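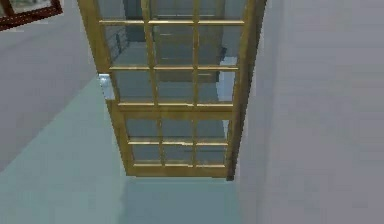 I help run the robotics club in Grestimdale and we're short of people for our spring project, so I'm asking round. We've been teaching a simulated robot to get through doors, and my goodness, doors are hard! There are the ones that push, the ones that pull, and the ones with glass in them, which our poor software (we call it Roy) keeps treating as a gap in the wall.

I'd like 3 new members to join us from April. Two evenings a week at the Lerkance building, 2 hours each time, and you can do the rest at home if your computer will put up with it. You'd be building rooms and doors in the simulator, running Roy at them and writing down what went wrong. If you've done a bit of Python, lovely. If you've only ever made levels for games, I want to hear from you even more — our walls are very plain and I'm no decorator.

It's unpaid, I'm afraid, but there's no fee either, and everyone on the team gets to come along to the Trindex student contest if we're ready in time. We need 900 test runs logged before we can enter and so far we've got 111, so you can see why I'm writing this.

Send me a few lines through the club page saying what you've made, finished or not. No CV, please. Any age from sixteen up.

Posted Mar 1, 2021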